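**Resia deck oil in "Kvam brown": anyone gotten the 3 years they claim?**

**mudroom_dan** · 15/08/2023
The can says one coat lasts 3 years on exterior wood. I've used four brands that promised something like that and every one was peeling or gray by the second summer. The guy at the Nostwood counter swears by it, but he also gets paid to. Has anybody had it down for more than one winter?

**tilly_k**
Two winters on a north-facing porch in Tunville. Color held up fine. The top step is worn, but we drag the trash cans over it.

**mudroom_dan**
North-facing is the easy version though. What does it look like with sun on it from noon until dinner?

**oldsaw38**
> one coat lasts 3 years

One coat of anything lasts until it rains. I don't believe numbers on cans. Who tested it, and where? A board in a lab isn't a deck with a dog on it.

**pelham_r**
I'm less worried about wear than color. The chip in the store looks like milk chocolate and people keep telling me it goes much darker. I want something close to this:
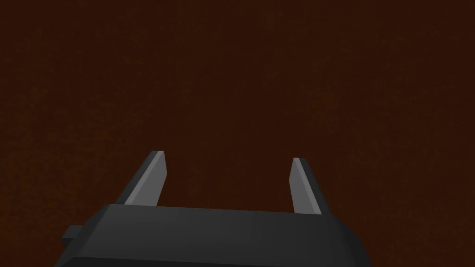

*Dark reddish brown, matte, a bit of grain to it. It's a render.*

If it comes out shiny I'm sending it back.

**tilly_k**
Ours is in that neighborhood, maybe a touch redder. It was shiny for the first week and then went flat.

**oldsaw38**
A render isn't going to tell you much. Cedar and treated pine take the same oil completely differently. Buy the small can and do a scrap board.

**pelham_r**
I know what a test board is, thanks. I was asking about the shade.

**Adanech Birhane**
I put it on in July last year, full sun, treated pine. It has faded along the rail side and I'd call it due for another coat now. So no, not 3 years for me. I still like it better than the film stain I spent 2 weekends sanding off, and at least it doesn't peel.

**mudroom_dan**
That's the first answer I believe. Did you do one coat or two?

**Adanech Birhane**
One, like the can says. Wiped off the extra after 38 minutes because the phone rang.

**oldsaw38**
So it lasted one year, on one coat, put on by the directions. I'll stick with my cheap stuff and do it every spring.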